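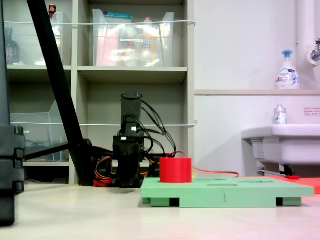
Green board with the red cylinder at the left end, on the floor by the cubby shelves.

November 2020

Board notes. The green one is back from Kakley and I put it on the floor to look it over. It sits on its feet without rocking. Both recesses are shallow, as drawn, but I want another 4 mm on the next one. Samira Twal thinks 4 is too much for a slab this thick and would stop at 3. We'll cut a scrap first and see.

Red cylinder: used it as the gauge piece for the left end. Weighs 661 g on the Brurnora scale, which is fine. Top is flat enough to stack on.

Feet: Sabbagh wants them 18 mm taller so fingers fit under the slab. Easy change - spacers, no new feet. Ordered 60 screws from Drodutik, the short ones. The long ones came through the top on the April board and I don't want to patch that again.

Paint: keep the pale green. It shows pencil well and wipes off with a damp rag.

Shelves: strings stay across the fronts for now. Cables go in the clear file holder on the middle left. If you take one out, wind it before it goes back. I spent a good part of the morning on that tangle and gave up.

Still to do:
Scrap test for recess depth
Spacers, when Samira has the saw free
Relabel the clear bins on the top shelf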